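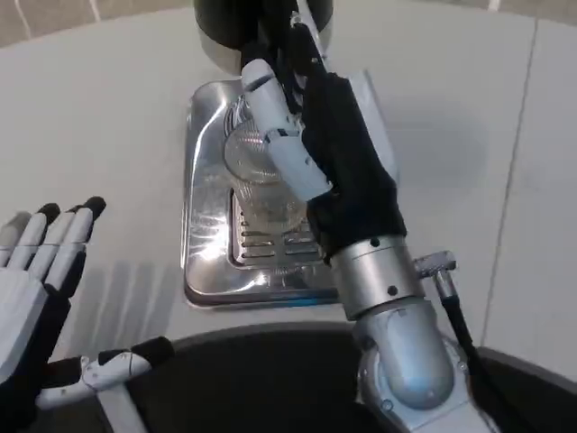
# Creditor questions: Quintero administration

Answers to the points raised most often by trade creditors, employees and bondholders. Last revised in March. References to "the company" are to Quintero, the marine equipment lessor. Its subsidiary Zorkton is not in administration and continues to trade.

## Status and officeholders

**Who are the administrators?**

Brenda Entwistle and Rosine Masson were appointed jointly by the directors. They may act together or separately. Both are officers of the court and act as agents of the company, without personal liability for its contracts.

**Is administration the same as liquidation?**

No. Administration puts a moratorium in place while the administrators pursue a rescue, a better result than a winding-up would give, or a distribution to secured or preferential creditors. Liquidation may follow, and the proposals allow for it.

**Can I start or continue a claim in court?**

Only with the administrators' consent or the court's permission. The same applies to enforcing security, repossessing goods under hire purchase and forfeiting a lease. Requests for consent should give the legal basis of the claim and attach the contract. A bare statement that payment is overdue will not be enough.

## Submitting a claim

**How do I prove my debt?**

Complete the proof of debt form on the Govstead portal and upload a statement of account. Invoices need not be uploaded individually unless asked for. The portal holds 1303 creditor records taken from the purchase ledger. If yours is missing, register as a new creditor and enter 134 in the category box.

**My balance differs from the one on the portal. Which is used?**

Neither, until the claim has been adjudicated. The portal figure comes from the company's own books and is not an admission. Submit your own figure, net of trade discounts and credit notes, and include VAT where you have not claimed bad debt relief.

**Can I claim interest?**

Interest up to the date of administration can be included if the contract provides for it or a statutory right applies. Interest after that date is paid only from a surplus, and none is expected for unsecured creditors.

**What if I also owe the company money?**

Mutual dealings are set off once the administrators have given notice that they intend to make a distribution. Until then, contractual set-off may be available – check your terms. Debts owed to Zorkton cannot be set off against sums due from Quintero.

## Goods and equipment

**I supplied goods under retention of title. What should I do?**

Send the retention of title questionnaire to Dalva Quintana with your signed terms and evidence that they were incorporated before delivery. Goods must be identifiable and still in the company's possession. An inspection can be arranged, but attendance does not mean the claim is accepted.

**Are leased items part of the sale?**
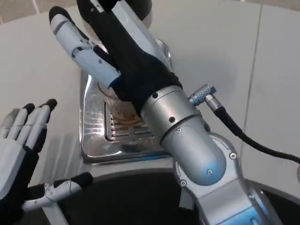 Title decides the matter, and possession on its own proves very little. Items held under an operating lease stay with the lessor and are left out of the agent's inventory, although the administrators may go on using them and pay the rent as an expense. Fixed plant raises a separate question, as something built into the premises can pass with the land. Small catering equipment is normally treated as a chattel; a stainless steel drip tray like the one shown would be listed with the machine it serves and would not be valued alone. Lessors should send serial numbers and a copy of the agreement.

**Who is handling the sale of assets?**

Kindevov has been instructed as agent. Offers go to Thaís Seixas, in writing, with proof of funds. Connected parties must also supply a qualifying evaluator's report or obtain creditor approval.

## Dividends

**When will unsecured creditors be paid?**

No date can be given. Any payment will come from the prescribed part, after costs and once the floating charge position is settled. Bondholders rank under the terms of the trust deed and should contact the trustee.

**How are employee claims treated?**

Certain arrears of wages and accrued holiday pay rank as preferential up to the statutory limits. Notice pay and redundancy pay are unsecured. Maiara Teixeira deals with employee claims and can supply the case reference needed for the statutory scheme.

**Can I sell or assign my claim?**

Yes, unless the contract forbids it. Send the notice of assignment through the portal. Payments are made to the creditor on record when the dividend is declared.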